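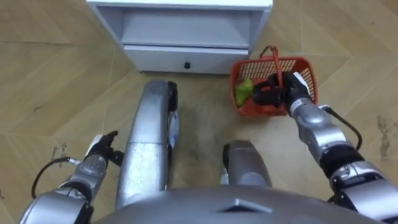
Two-armed robot learns to tidy with fewer demonstrations, Leltenbridge group reports

30th July

A research group in Leltenbridge has published results from a training method that let a humanoid robot learn household tidying tasks from 109 human-guided demonstrations. The group's earlier system needed 338 demonstrations of the same tasks to reach a similar level.

The method, called Fikre, was developed at the Ikora robotics lab. It is aimed at jobs that involve picking something soft out of one container and putting it away in another, such as moving items from a basket on the floor into a bedside cabinet. These jobs are easy for people and still hard for robots, mostly because soft things change shape when they are touched and because the sides of a basket get in the way of the fingers.

In most current work of this kind, an operator guides the robot through a task many times while its cameras and joint sensors record everything. A computer model is then trained to copy the movements. The recordings are slow to make, and a large share of each one shows the robot doing very little: moving its arm across open space, waiting for the operator to adjust, or backing away after a grasp.

Fikre treats those parts differently. The software first splits each recording into segments, using changes in finger position and in the load on the arm joints to find the points where the hand is close to contact. Segments near contact are given more weight during training. The long reaching movements are trained separately, on a smaller model that is shared by all the tasks. According to the paper, this means that a reach toward a basket only has to be learned once, whatever is in the basket.

The second change concerns the camera. The group uses the view from the robot's head, looking down past its own arms and legs. In that view the robot's body takes up much of the image, and earlier models tended to pick up on it as a cue. A model might learn to close the hand when a knee was in a certain place, for instance, and then fail when the robot stood slightly to one side. During training, Fikre blanks out random patches of the body in the recorded images, so the model has to rely on the object, the container and the hand.

The group tested the method in 300 trials, divided evenly between the new system and the old one. Starting positions were changed from trial to trial, as were the items to be moved. Both systems were run on the same robot, with the same hands and the same head camera, and neither was given any extra practice between trials.

With the basket in a position close to those in the training data, there was little to choose between the two. The gap opened up when the basket was shifted or turned. The old system often reached for the place where the basket had been in the demonstrations and stopped short or touched the rim. The new one corrected its reach on the way down in most cases, though it was slower, with a full pick taking around 9 seconds from the first arm movement to the lift.

Handles turned out to be a problem for both. A basket with a tall hoop handle can be approached from several sides, and the handle may lean one way or the other. The paper says that the new system sometimes chose a path that brought the wrist up against the handle and then had to start over. The authors put this down to the demonstrations, in which operators nearly always came in from the same side.

Most of the remaining failures came in the last stage of the grasp. Crumpled fabric was the hardest material. The fingers would close on a fold, lift, and lose it a moment later. The robot has no touch sensing in its fingertips and works out whether it is holding something from the effort in the finger joints, and a light cloth gives hardly any signal. The group also reports some cases in which the hand gripped the side of the basket along with the item and picked up both.

Drawers were left out of the main trials. The lab did record demonstrations of the robot pulling a drawer open by a small round knob, but the results varied too much to be compared fairly and are given only in an appendix. Placing items on an open shelf was more reliable, especially when the shelf was at a height the robot could reach without leaning.

The authors are careful about how far the results go. All the trials were run on one robot in one room, with a single type of floor and steady lighting. The tasks were short, and the robot did not walk between them. Splitting the recordings also depends on two threshold values that were set by hand, and the paper notes that a poor choice of either one removed most of the benefit. A version that sets the values automatically is being worked on.

The training code and part of the recorded data are to be released in August through Pramitz, an online archive for robot recordings that the lab helps to run. The release will cover the head camera images and joint readings for the basket tasks – the drawer recordings will follow once they have been checked. Groups that use a different robot will need to retrain the reaching model, but the lab expects the segmenting step to work on other arms with only small changes.

Further trials are planned at Leltenbridge for later in the year. They will use longer sequences, in which the robot empties a basket completely and puts each item in its own place, and will add furniture that was not used in any of the demonstrations.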